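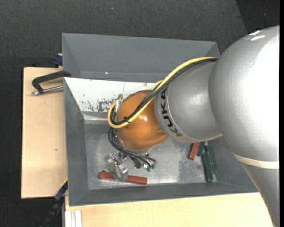 Omport Craft Studio: Class and Kit FAQ

What does the class fee cover?
Each fee covers one seat, one precut wood blank, paint, sandpaper and shared use of brushes. Frames and hanging hardware are sold separately.

How long is a session?
Two hours. Pieces that need a second coat can stay on the drying rack overnight and be picked up during shop hours.

What size are the blanks?
The Ultdale door sign is 105 mm thick when boxed with its stand. Sizes for all other blanks are printed on the kit label.

Which paint is used?
Water-based acrylic. It is not rated for outdoor use without a sealer. Apply 2 thin coats of sealer and let the first dry fully.

Can I take a kit home?
Yes. Take-home kits contain the same blank and papers as the class. Paint is packed in small pots. Brushes are not included.

Where do I pick up an order?
At the Cenen Street counter. Bring the order number. Orders are held for 744 hours, then returned to stock.

Can I bring my own stencil?
Yes, up to 200 mm wide. Vinyl stencils must be cut before class.

What is the cancellation policy?
Seats canceled before the day of class are credited in full. Same-day cancellations receive the kit only.

When does the next series start?
August. Sign-up opens when the current series closes.

Page maintained by Lukoševičius. Last updated July 10, 2024.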